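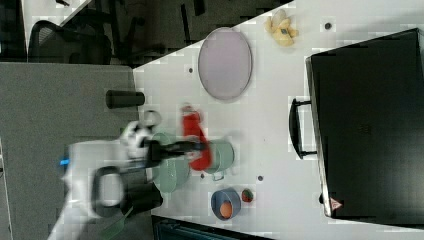

Dos ollas verdes sobre la mesa blanca y, más arriba, la bandeja ovalada.

Cuaderno de taller, 30/7/23

Imprimir | Enviar por correo

Bueno, por fin me siento a escribir lo de la cola de almidón, que Thaís me lo lleva pidiendo toda la semana y yo venga a decir que mañana. El libro de cuentas de Furtado ya está desmontado: 84 cuadernillos, todos cosidos a mano, y el lomo con tanta cola animal vieja que quitarla me llevó dos mañanas (y media espátula, que se me partió).

La receta de Mieke me sigue pareciendo demasiado espesa para papel japonés fino. Probé cinco diluciones sobre recortes y me quedo con la tercera, que tira un poco al secar pero no ondula. La cuarta sirve para guardas y nada más. ¡La quinta es agua con buenas intenciones! Las tiras están pegadas en la página siguiente, con lápiz al lado; por favor no las arranquéis para comparar, que ya nos pasó con las de cuero.

Gilmar insiste en que colemos la pasta tres veces. Yo la colé dos y no vi grumos, aunque con esta luz tampoco pondría la mano en el fuego. Mañana repito con el tamiz de crin.

Lo que me preocupa es la hoja 594. Tiene un desgarro que entra justo en la columna de sumas y alguien lo arregló con cinta adhesiva, de la amarilla, de la mala. La cinta salió con aire tibio y mucha paciencia, pero el adhesivo se ha metido en la fibra y ahí sigue la mancha. No quiero usar disolvente hasta que Reinaldo pruebe la tinta, porque en la hoja de al lado el rojo se corrió solo con acercarle el hisopo húmedo.

Pedidos: hilo de lino del 18 a Tilham (el último carrete venía flojo, díselo, Anderson, que a ti te hacen caso), secantes y más peso para la prensa pequeña. Del papel de Tuvar nos quedan más de 3.000 hojas, así que no compréis otra vez por si acaso.

La costura la empiezo en agosto, sobre cintas y no sobre cordel. Ya sé que lo discutimos, pero el lomo original era plano y quiero que abra bien.

Archivado en: Encuadernación, Papel y adhesivos
Compartido 5 veces | Dejar un comentario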